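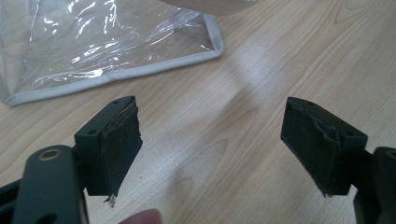 *The pads at the end of shift.*

The fault report had one line for cause, and Vija Jõgi had left it blank since lunch.

She worked at Maddocks, on the upper floor in Stokden, where people with hand-held grippers picked things up and put them down so that the arms in Priltska could learn to do it. The arms ran on a program called Jester. On Friday night one of the arms had dropped a glass jar from shoulder height onto a packing line, and a man had gone to the hospital with a cut across the back of his hand. Jester had recorded the grip as good. It had recorded every grip that night as good.

"Read me the number again," Iolo Vaughan said over the phone. He was in Priltska, standing next to the arm, which had a chain around it now.

"401."

"And that's the session they pulled from?"

"That's the last one they loaded. Your arm went live on it Thursday."

She had the gripper in front of her. She squeezed it and the fingers came together. The foam on the left one had started to lift away from its block, and the foam on the right had a flap torn across it. She put her thumb on the flap and pushed it flat. It came up again when she let go.

"What do yours look like?" she said.

"New. We changed them in May."

"Then it's not the same hand."

He didn't answer right away. She could hear a compressor behind him.

"Say it in a way I can put in the report," he said.

Vija thought about it. When a pad is torn you learn to hold a thing by the part that isn't. You turn your wrist a little. You squeeze harder than you need to, and you wait before you lift. She had been doing it for weeks without deciding to, and so had the two people on the other shift. Jester had watched all of them and learned the turn of the wrist. Then it had gone and done it with good pads on a smooth jar, where the turn put only the edge of the foam against the glass.

She told him that. He asked her to slow down so he could type.

"There's a wear check," he said. "Somebody should have signed it."

"I signed it."

"When?"

"Every Monday." She looked at the sheet. Her initials ran down the column, all in the same blue pen. "The box says *pads present*. They were present."
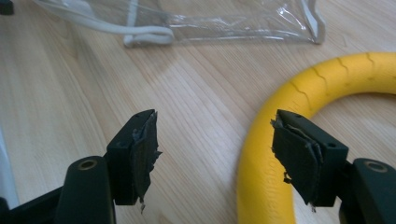 The wear check had been written for an older gripper with rubber tips, and rubber tips either stay on or fall off. Vija found the original in the drawer, two pages, and read it through while Iolo waited. There was no word in it for foam. She closed the drawer and tried the gripper on what was on the table. She set the fingers down with the right one inside the curve of the yellow foam ring. Shreds of pad hung from both tips. She closed them on the ring and lifted, and she felt her wrist turn before she had thought of turning it.

"I just did it again," she said.

"Did what?"

"The wrist."

She put the ring down and tried once more, keeping her arm straight. It slid out and rolled as far as the plastic bag.

"How many sessions are on those pads?" Iolo asked.

"More than 30."

"They'll want to throw them all out."

"They should."

"That's the whole summer, Vija."

"I know what it is."

Someone spoke to him and he covered the phone. When he came back he said the man with the cut had 11 stitches and had been asking whether the arm would be running when he got back. Iolo had told him no. He wasn't sure he'd been allowed to say that.

Vija pulled the report over and wrote in the space for cause. *Training grips made with torn pads. Wear check does not cover foam.* She read it over, and under it she wrote, *Check signed by V. Jõgi*, and then the date, Sun 4 August.

"You don't have to put your name in that part," Iolo said, when she had read it to him.

"It's on the sheet anyway."

She took a small screwdriver from the cup and started on the left finger. The first screw was tight — it took both hands — and she had to put the phone down on the table to do it. Iolo stayed on the line. She could hear the compressor stop, and then somebody dragging the chain across the floor to let the cleaners through.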